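인쇄하기 | 이메일로 보내기

[모방학습 잡담] 집어서 그릇에 넣기 데모, 몇 개나 모으세요?

감자전분 (글쓴이)
2024-05-19
안녕하세요, 눈팅만 하다가 처음 글 써봅니다. 요즘 퇴근하고 나면 텔레옵으로 데모 모으는 게 일이에요. 저장소 이름은 Sukulham이라고 붙였고, 빨간 봉제 장난감을 집어서 나무 그릇에 넣는 과제입니다. 지금까지 184개 모았는데 학습 돌려보면 그릇 앞에서 자꾸 멈칫거려요ㅠㅠ 고정 카메라 쪽 컷 몇 장 붙여요.

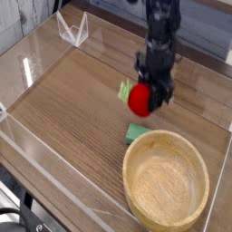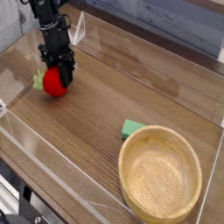
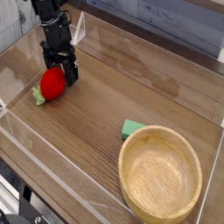 세 컷 다 그릇은 아직 비어 있고 초록 블록은 그릇 바로 옆에 있어요.

데모를 모을 때 실패한 시도도 저장해야 하나요?
저는 따로 저장해 둡니다. 학습에는 성공한 것만 넣고, 실패한 건 폴더를 나눠서 나중에 성공 판별기 만들 때 쓰려고요.

반쪽짜리토크 님의 답글
판별기까지 생각하시다니 부지런하시네요. 근데 저는 폴더 나누는 것보다 '놓쳤다가 다시 집은' 데모를 어디에 넣느냐가 더 중요하다고 봐요. 그거 실패로 분류하고 빼버리면 정책이 복구하는 법을 못 배웁니다. 저도 그렇게 했다가 한 번 빗나가면 허공에서 집는 시늉만 하는 로봇을 만들었어요...

감자전분 (글쓴이)
헉 저 그거 다 뺐는데요. 다시 집은 게 10개 좀 넘게 있었던 것 같은데 실패 폴더 뒤져봐야겠네요.

늦은점심 님의 답글
저는 반대예요. 재시도 데모를 그냥 섞으면 처음 빗나가는 동작까지 같이 배웁니다. 넣을 거면 빗나간 앞부분은 잘라내고 다시 접근하는 구간부터 쓰세요. 예전에 Fladis 과제 할 때 안 자르고 넣었더니 일부러 한 번씩 헛집더라고요. 보는 사람은 웃긴데 저는 안 웃겼음.

반쪽짜리토크 님의 답글
자르는 건 동의합니다. 근데 184개에서 그걸 손으로 다 자르는 건 좀... 그리퍼가 닫혔다가 다시 열리는 시점을 기록에서 찾아서 자동으로 자르면 금방이에요.

늦은점심 님의 답글
그리퍼 값만 보면 물건 놓는 순간이랑 헷갈려요. 위치도 같이 봐야 합니다. 그리고 그릇 앞에서 멈칫하는 건 재시도 문제가 아닐 수도 있어요. 조종하실 때 놓기 직전에 잠깐 쉬지 않으세요? 사람이 쉬면 정책도 쉽니다. 과거 프레임을 안 보는 모델이면 거기서 아예 못 빠져나와요.

감자전분 (글쓴이)
아... 저 놓기 전에 꼭 한 번 숨 참고 확인해요ㅋㅋㅋ 방금 에피소드 9개 돌려봤는데 진짜 전부 멈춰 있네요. 길게 멈춘 건 5초나 돼요. 이건 빼도 박도 못하게 제 버릇이네요.

그물코 님의 답글
정지 구간은 관절 속도 기준으로 잘라내면 됩니다. 단 그리퍼가 닫히거나 열리는 동안은 팔이 안 움직여도 남겨두세요! 저 그거 모르고 잘랐다가 집는 동작이 통째로 날아간 데이터로 밤새 학습 돌렸습니다. 블록이랑 그릇 위치는 에피소드마다 바꾸고 계신가요?

감자전분 (글쓴이)
장난감 위치는 매번 바꾸는데 그릇이랑 블록은 거의 안 건드렸어요. 귀찮아서요...

그물코 님의 답글
그러면 그릇을 보고 가는 게 아니라 좌표를 외우는 걸 수도 있어요. 그릇만 한 뼘 옮겨서 테스트해 보세요. 원래 자리로 가면 범인은 그겁니다.

반쪽짜리토크 님의 답글
저는 처음부터 다 흔드는 건 별로예요. 데이터 적을 때 이것저것 바꾸면 아무것도 못 배우더라고요. 그릇 고정으로 되는 거 확인하고, 그다음에 옮기는 게 덜 괴롭습니다.

그물코 님의 답글
그렇게 하면 결국 두 번 모으게 되던데요ㅎㅎ 저는 처음부터 조금씩이라도 바꾸는 쪽입니다. Endura 데이터는 그렇게 모아서 그릇을 바꿔도 꽤 버텼어요.

늦은점심 님의 답글
이 얘기는 Gunnlaugsson 글타래에서도 결론 안 났어요. 과제 따라 다르다고 봅니다.

감자전분 (글쓴이)
일단 정지 구간부터 자르고 같은 설정으로 다시 학습 걸어놨어요. 그릇 옮기는 테스트는 내일 해보고 결과 여기에 달게요. 그리고 앞으로는 숨 안 참고 놓는 연습도 좀 하겠습니다!

인쇄하기 | 이메일로 보내기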